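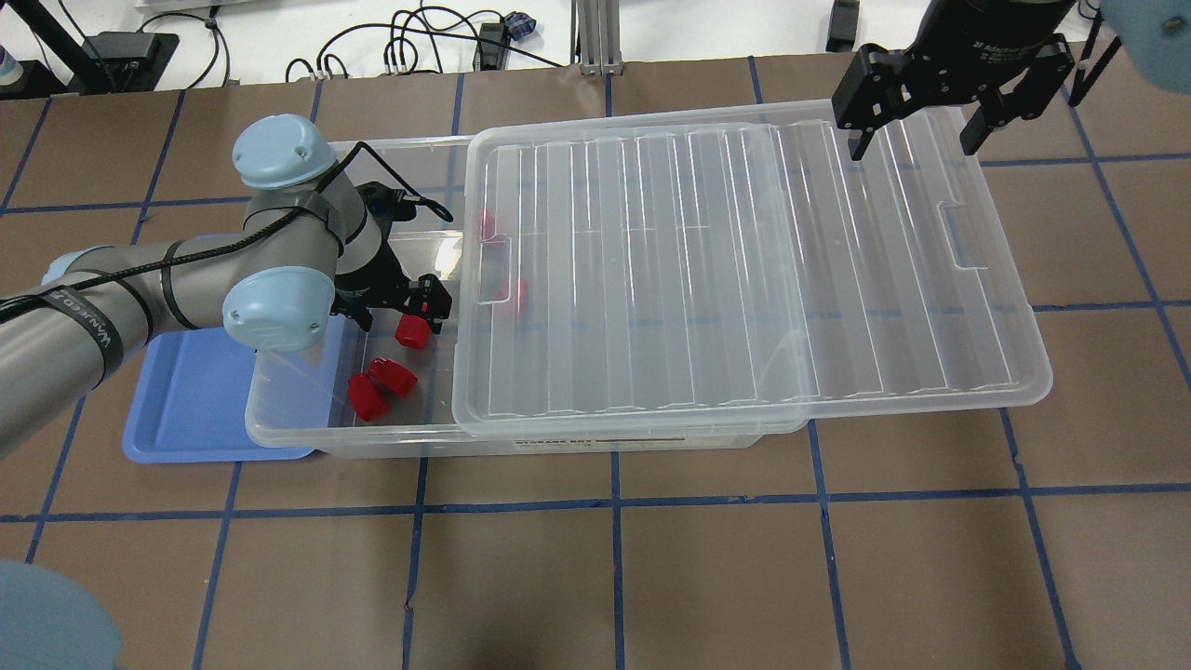 Notes for the storage talk, Kelusville hall, June. Fourteen minutes, then questions.

Start with the small parts problem. Every workroom has loose bits that belong to a bigger job and end up in a drawer. At Skerkham we had 954 items on the stock list and kept most of them in cardboard. Tullio Mazza moved the lot into clear bins over one winter. Thank him here, he will be in the second row.

Why clear. You can check a bin from where you stand. With five red pieces in a big bin, the color shows through the plastic and you don't have to take the lid off.

Why a lid at all. Dust, mainly. Also a bin with no lid gets used as a shelf. Ribbed lids are stiffer than flat ones, but small print is hard to read through the ridges – put your label on the front.

Pause. Ask who has a lid at home that fits nothing.

Trays. Keep a shallow one next to the bin for whatever you are sorting. Ours are light blue so that red parts stand out. Rattana Sitthichai wanted white ones and she may bring it up.

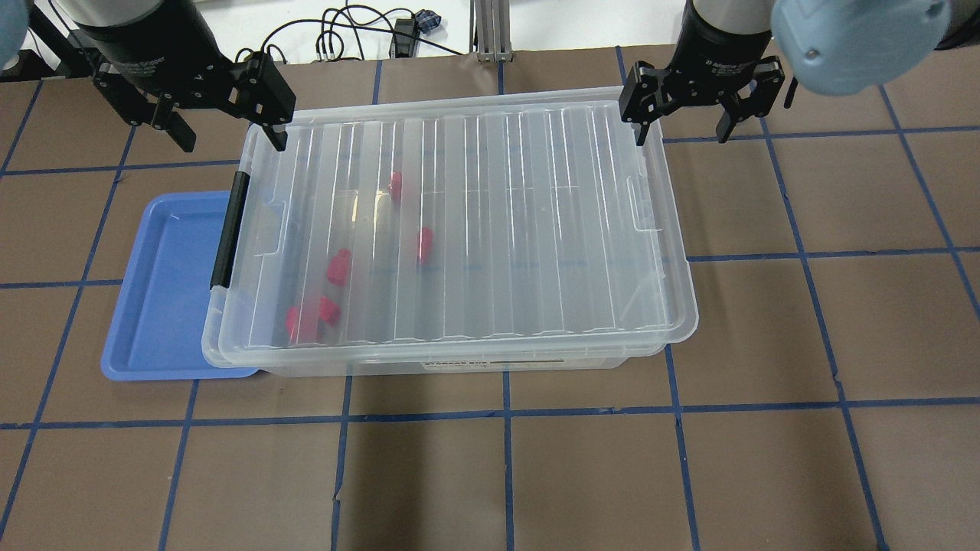
Is a large bin wasteful for a handful of pieces?
It depends on what is coming next. If more of the same part is on order, leave the room. If the job is finished, move the pieces to a smaller box and free up the big one.

Latches. Close both ends before you lift. Danjuma Briggs carried one by the lid at Prondex and we were picking up 200 washers until lunch.

Labels. One line, big letters, what it is and which job. Skip the date unless it expires.

Cost slide. Keep it short. Yakubu Okafor has the prices if anyone asks.

Finish with the sign-up sheet for the Ekwueme visit. Gearóid Ó Néill has the pens.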